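This site uses cookies to remember your display settings. By continuing you accept their use.

Grasp Segmentation for Cloth Handling from Hand-Held Gripper Recordings

Project report, Hestdale robotics track

1. Problem

The Skoromon library holds recordings of people handling clothes with hand-held grippers. A policy trained on these recordings needs to know when a grasp begins and when it ends. With rigid objects this is easy. The fingers close, the gripper width stops changing, and the width stays constant until release. Cloth does not behave this way. A fold of a T-shirt keeps compressing after first contact, and the width signal drifts for as long as the operator squeezes.

The segmentation tool we inherited, Hidayat, used one rule: a grasp starts when the finger speed drops below a threshold while the width is above the fully closed value. For thin fabric the width never stays above the closed value by a useful margin, and the rule misses the grasp. For thick folds it fires late. The goal of this project was to replace the rule with a segmenter that uses both width and video, and to measure whether the new labels improve a small folding policy.

2. Data

We used 2954 grasp attempts on garments. Each attempt has a video stream, a gripper width signal and an estimated camera pose. The recordings were made in ordinary rooms with ordinary light, and the background changes from one session to the next. We kept all of it. An early version cropped the video to a fixed box between the fingertips, but the crop removed the slack fabric near the grasp, and that fabric carries useful information: when it moves with the fingers, the cloth is held.

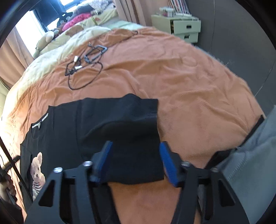 Aurora Fonseca asked whether the video was needed at all, given that a better filter on the width signal might catch the same events at a fraction of the cost. She suggested a second derivative with a per-garment threshold, and said that she would not accept the network as justified until it had been compared with that baseline on the same split.

We added the baseline. It appears in Section 4 as "width only".

3. Method

3.1 Time alignment

The width signal and the video have separate clocks. The offset between them is constant within a recording but differs between recordings. We estimate it by correlating the width signal with the apparent distance between the fingers in the image. The fingers are found by color. This works when they are blue and the cloth between them is dark or neutral, and it fails when the garment is close to the finger color. For those recordings the offset was set by hand.

3.2 Labels

Three labels are assigned to each time step: open, contact and held. Contact covers the period from first touch until the fabric follows the fingers. The inherited tool had no such state, and most of its errors fall there. Two of us labeled every attempt in the test set separately. Where we disagreed, the earlier start of "held" was used. This choice is arbitrary – the later one would shift all methods in the same direction.

3.3 Model

A small convolutional network reads a short window of images and produces a feature vector for each time step. The vector is joined with the width and its first derivative and passed to a recurrent layer. The output is smoothed with a transition table that forbids going from open to held directly. Training used 3000 steps. Longer training lowered the training loss and left the validation loss unchanged.

4. Results

The test set has 1000 attempts. No recording session contributes to both training and test data.

The inherited rule was the weakest method on every garment type. Width only was clearly better and matched the network on towels and sweaters, where the folds are thick and the signal is clean. On T-shirts and other thin items the network was ahead. Its remaining errors were mostly late releases: the fabric sticks to a finger pad for a moment after opening, and the image still looks like a grasp.

The folding policy was retrained with each set of labels and run on the arm in the Famimbridge lab, with 19 trials per label set. The policy trained on network labels closed too early less often. With so few trials we do not claim a difference between it and the width-only version.

5. Limitations

The alignment step depends on finger color and should be replaced with a physical sync event at the start of each recording, such as two quick closures in free air. The network also runs too slowly to be used online. For garments known to be thick, we recommend the width-only method – it needs no GPU and its failures are easier to trace.

The transition table is stored in the configuration file and can be edited without retraining. Its default values were set on the validation data.

Last updated: August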